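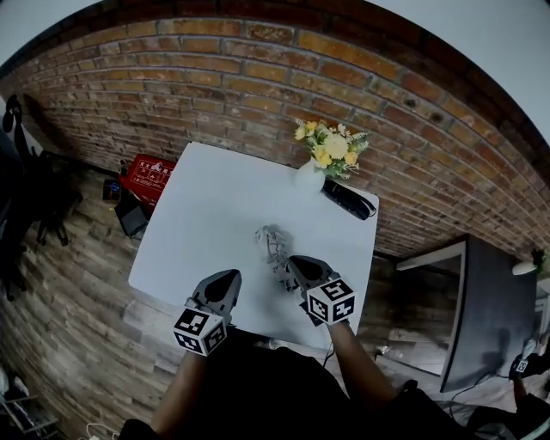

How long does it take to show a robot a small job by hand before it can have a go on its own?

It depends on the job, but for something like picking up a piece of thin plastic and putting it down again, plan on a full day of showing and then a night of training before you let the arm try anything.

Cornel Buzatu
13 January 2022

People keep asking me what I do all day so I'm going to put it in a thread. Long one, sorry, get a tea.

The short version is that I hold a gripper in each hand and do chores at a table. The grippers write down where they are and how far the fingers are open, and all of that goes into a model, and the model drives the arms. I'm the teacher. My mum thinks it's hilarious that I need a degree for it.

The white cubes on top with the black patterns are how the system knows where each gripper is. A camera looks for the patterns and works out position and tilt from them. Cover a cube with your sleeve and the gripper vanishes as far as the software is concerned. I do this work in short sleeves now, even in winter!

So lesson one of teaching by hand: think about your elbows. You can get through a lovely smooth go at the task and find out afterwards that your own forearm was in front of the marker for the best bit of it.

Our job this week is thin plastic. Crumpled, see-through, floppy, weighs nothing. I picked it because everyone starts with wooden blocks, and blocks behave themselves. Plastic never lands in the same shape, so every go is a slightly different problem (I say "I picked it", the team at Eresetti picked it and I failed to argue).

You would be amazed how rude a bit of plastic can be. It clings to the finger when you open up. It slides off when you close. It drags a little tail behind it that catches on everything.

The move that works for me is a pinch with one side and a hold with the other. Come in low, pinch, lift a touch, let the other gripper steady whatever is hanging down. Don't chase it across the table. If you chase it, the robot will learn to chase it, and then you've got a robot herding a wrapper about like a sheepdog.

Which brings me to the big thing I wish I'd known in December. The robot copies your bad habits as well. All of them. I used to give the gripper a tiny shake after letting go, just a nervous thing, and for a fortnight our arm did a tiny shake after letting go. Everyone found this very funny apart from me.

Right, remote control, since somebody will ask. There are two main ways to show a robot something with your own hands. Way one is mine: you carry the grippers and the robot isn't even in the room. Way two is teleop, where you sit at a set of controls and the robot moves as you move.

Teleop first because I did that for longer. The nice part is that whatever you record is something the robot can definitely do, because the robot did it. Nothing gets lost in the handover. If the arm can't reach the far corner, you find out straight away because you're stuck there swearing at it.

The bad part is that it's slow and you go a bit numb. You can't feel the plastic. You're watching a screen or peering at the arm and guessing how hard you're squeezing. My best day on the Zusier controls was 42 good goes and I needed a lie down after.

Holding the grippers yourself is so much quicker. You feel the table. You feel when the thing starts to slip. You can do it in anybody's kitchen, too, which is the part that gets the bosses excited.

But your arms are not robot arms! Mine bend in places the robot's don't and I can lean over a table, and it can't. So you get goes that look perfect and then the arm tries to copy them and stops dead halfway because the pose is impossible. We now check every recording against what the arm can reach before it goes in the pile.

I've ended up liking a mix. Most of the showing by hand, then a small amount of teleop on the bits where it keeps going wrong. It's a bit like teaching someone to drive, lots of ordinary roads and then you go back over the roundabout.

Some practical stuff for anyone setting up at home or in a uni lab, in no sensible order.

Cables. The right-hand gripper's lead hangs over my edge of the table and it will pull on your wrist if you let it. Give it plenty of slack and check where it goes before you start. I once did half a morning with mine looped round a chair leg and all the right-hand movements had a weird little drag in them.

Leave ordinary things on the table. I've got a vase of flowers at the back corner and I like it there. If you only ever record on a bare table, the first mug that turns up will confuse the poor thing. Same goes for the walls, we're in front of brick and that's fine, but do some goes somewhere else as well.

Do move things between goes though. If the flowers never budge then the model can start using them as a landmark, and then somebody takes the flowers home and the arm goes all vague. Ask me how I know.

Keep your hand speed steady. Slower than feels natural, quicker than feels careful. I hum. Cheesy but it works, same song every time, and my recordings come out nearly the same length.

Start and finish in the same place. Hands apart, fingers open, wait a breath, go. Then back to hands apart, fingers open, wait a breath, stop. The pauses feel daft and they make cutting up the recordings so much easier later on.

Do not talk with your hands while recording. I'm half serious. Somebody asks me a question, I turn round and wave a gripper at them, and now there's a go where the robot is taught to wave at the wall.

When you fluff one, decide there and then whether it's a bin or a keep. A fluff you recover from nicely is a keep, the robot needs to see what recovering looks like. A fluff where you mutter and start again is a bin. Write it down straight away, because after lunch they all look the same.

We use the Grarkov viewer for going back over things. It's clunky, the buttons are tiny, and I've grown very fond of it. You get the hand paths drawn as lines and after a while you can spot a bad one from the wobble without watching it through.

It's also much nicer with two people at it. There's another pair of hands with a gripper over on my right, and having someone else do goes as well stops the whole pile being just my way of doing it. I come in flat and from the side. Other people come down from the top. The model does better having seen both, or ours did anyway.

The one thing you do need to agree on is what "done" means. We lost the better part of a week because I thought done was plastic on the table, fingers clear, and the other half of the team thought done was the moment the fingers opened. The arm learnt something in the middle and would hang there, half open, looking like it had forgotten why it came in.

So does it work? Bit of a mixed bag, pun very much intended. On the Anghel arm, after the first round of training, we got 2 clean pick-ups out of 6 tries. I was thrilled. My flatmate was not thrilled, my flatmate said a toddler could do better, and fair enough, but a toddler has had more practice.

The failures were interesting as well. Most of them were the fingers closing just above the plastic, a whisker too high. My guess is that I squash things down slightly with the gripper body before pinching and don't notice I'm doing it. So tomorrow is a day of pinching without squashing, which is very hard once you've started thinking about it.

Someone in the replies asked whether you need to be good at gaming for this. For teleop it probably helps, the thumbs do know things. For the handheld ones I'd say people who cook or sew pick it up fastest. They're used to minding where the sharp end is.

And someone else asked if it's boring. Parts of it are! The middle of the afternoon is pretty grim. But then you watch an arm do a little sideways tuck that you know came from your own wrist and it's a really odd, lovely feeling. I filmed it and sent it to my mum. She sent back a thumbs up and asked if it could do duvets.

(It can't do duvets.)

Replies are open if you want to know about grippers, sleeves, or what song I hum. I'll do another thread on cleaning up the recordings when I've caught up with my own, I've got all of today's still to go through.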